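Paper Cup Use and Table Clearing in a Shared Work Room
Project report, second-year facilities course, Kalton

1. Purpose

The project looked at where disposable paper cups end up in a shared work room after they leave the drink station. The building has a clearing rule, posted by the door, which asks users to take their cups to the bin when they leave. The Staniforth floor plan places the bins by the entrance, at the opposite end of the room from the windows. The question was whether this distance affects how many cups stay on the long table.

2. Room and equipment

The room is part of an open office floor. A long white table runs toward a row of large windows, and the desks with monitors are farther off. For the count, the table was divided into three zones: entrance, middle and window. The zone borders were marked with paper tape on the underside of the tabletop so that users would not see them.

Cups were supplied in sleeves by Ematow. They are single-use paper cups, used without lids. No reusable cups were offered during the count, and people who brought their own were left out of the figures.

3. Method

The count ran for three weeks. Cups issued were worked out from the stock in the cupboard at the start and end of each day. Cups left behind were counted at 5:30 p.m. by walking the table once from the entrance to the windows. A cup was recorded as left behind if it stood on the table with no person seated within arm's reach and no bag or coat on the nearest chair. Other waste, mainly candy and snack wrappers, was noted by zone but not counted piece by piece.

Cups found on the window sills were assigned to the window zone. Cups found on the floor were assigned to the nearest zone.

4. Results

Over the full period, 602 cups were issued. Of these, 201 were left behind, or one in three. The window zone held the largest share of cups left behind and the entrance zone the smallest. The middle zone varied most from day to day, depending on whether a group had used it in the afternoon.

Wrappers followed the same pattern. A wrapper was often found next to or under a cup, which suggests that the items were set down together and left together. Nested cups were rare.

5. Sources of error

The stock method misses cups taken for use outside the room. The share left behind is therefore probably too low. The evening count also misses cups cleared by other users during the day. In the first week, one count was done late, after part of the table had been wiped, and its result was kept in the total.

6. Recommendation

A second bin with a cup tube should be placed at the window end, against the wall, where it does not block the chairs. The count should then be repeated with the same zones and the same evening time. Moving the existing bin is not advised, as the entrance zone gave the best result.
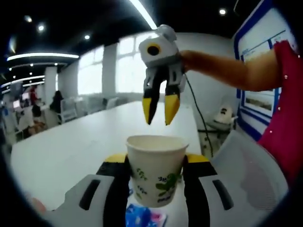
Edulholm, December

Paper cup with printed green leaf pattern, upright on the long table, with part of a blue and pink wrapper under it. Windows at the back. Cup type and wrapper are entered separately on the zone sheet, as described in section 3.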